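Alle Interviews

Ein Zahn im Sieb

Wer mit Consuelo Montes über Säugetiere der Kreidezeit spricht, sollte Zeit mitbringen. Die Paläontologin hat mit ihrer Gruppe die Fundstelle Illonach bearbeitet, eine graue Mergelschicht oberhalb des Dorfes Punaditz, und wenn sie davon erzählt, rückt sie auf dem Stuhl immer weiter nach vorn. »Die Tiere waren kaum größer als eine Spitzmaus«, sagt sie, »und trotzdem steckt in jedem Backenzahn eine ganze Lebensgeschichte! Was gefressen wurde, wie gekaut wurde, mit wem man verwandt ist.«

Skelette gibt es in Illonach nicht, auch keine Schädel. Es gibt Zähne, dazu zwei Kieferbruchstücke, und alles musste aus dem Sediment geschlämmt werden. 361 Zähne sind inzwischen katalogisiert, der kleinste passt bequem auf einen Stecknadelkopf. Seit November liegen sie im Magazin in Villanueva, jeder in einem eigenen Glasröhrchen.

»Die ersten Wochen waren zäh«, erinnert sich Montes. »Fischschuppen, Fischschuppen, ein Stück Krokodil, wieder Fischschuppen. Und dann liegt da dieser obere Molar unter dem Binokular, mit drei Höckern und einer Kante, die da überhaupt nicht hingehört. Ich bin einmal um den Tisch gelaufen und habe noch mal hineingeschaut.«

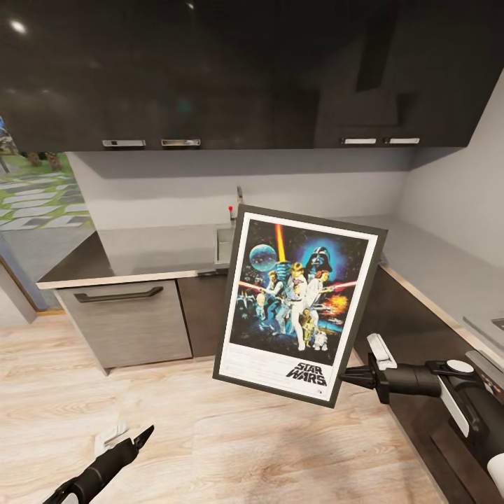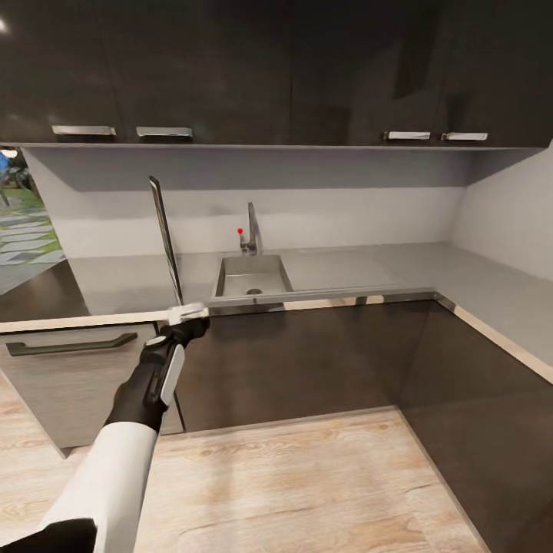 Für eine neue Gattung sei eine zusätzliche Schmelzkante ein bisschen wenig, wandte Fladutine ein, solche Leisten kämen bei stark abgekauten Zähnen immer wieder vor, und man solle doch erst die unteren Molaren abwarten. Montes nickt, als wir sie darauf ansprechen. Den Einwand findet sie gut. »Genau deshalb haben wir die wenig abgenutzten Stücke getrennt ausgewertet. Die Kante ist bei allen da, auch bei den ganz frischen Zähnen. Das war für mich der schönste Nachmittag des ganzen Projekts.«

Das Alter der Schicht geben die Pollen und eine dünne Aschelage her: rund 74 Millionen Jahre. Damals lag Illonach an einer Lagune, flach und warm, mit Farnen am Ufer. Die scharfen Scherkanten sprechen laut Montes für Insekten auf dem Speiseplan, vielleicht auch für hartschalige Larven.

Und wie geht es weiter? Im Keller stehen noch 10 Säcke Mergel, ungewaschen. »Das ist für mich wie ein Adventskalender«, sagt sie und lacht. Am liebsten hätte sie einen vollständigen Unterkiefer, mit Gelenk, damit man endlich etwas über das Gehör sagen kann. Gewaschen wird ab nächster Woche, mit dem feineren Sieb.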